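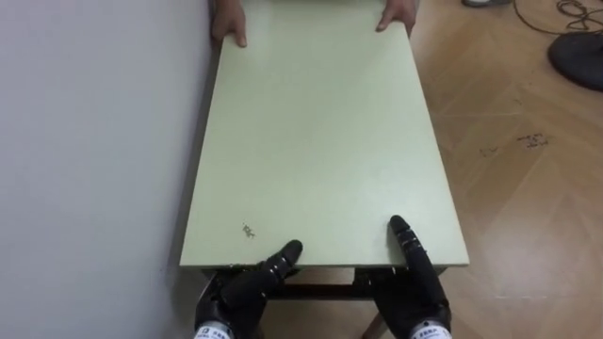
Which way should a table go when it has to be moved along a wall?

Long side parallel to the wall, with a hand's width of clearance and a grip at each end. Lift before moving. Dragging loads the legs sideways and marks the floor.

Facilities Notes, Storkstead office, 6/18/25

The Melura folding tables have replaced the fixed desks in the small meeting rooms. There are 47 in service. Each is to be inspected every 8 weeks under the schedule adopted in April. 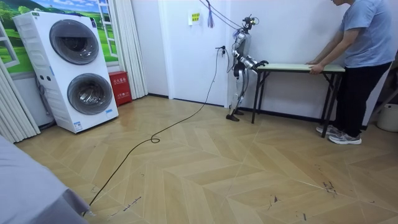
Leg hardware accounts for most of the repair tickets. The usual fault is a loose pivot bolt, found by rocking the top gently from one end. On a model with slender black metal legs crossing in an X at each end, check both crossings before the table is lifted. Herringbone floors show scratches readily, so replace worn foot caps the same day. Caps are stocked under part 392 and pivot bolts under part 507. 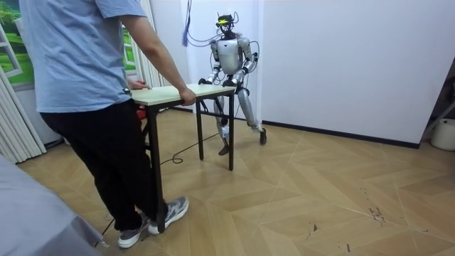
Egan asked whether the tops could be wiped down with the Poltetti floor cleaner, as it is already on every cart. It leaves a film on light surfaces and should be kept for floors. Use a damp cloth and mild soap on the tops, then dry the edges.

Tables with a bent leg go to the Storkstead workshop with a tag on the frame. Write the room number on the tag.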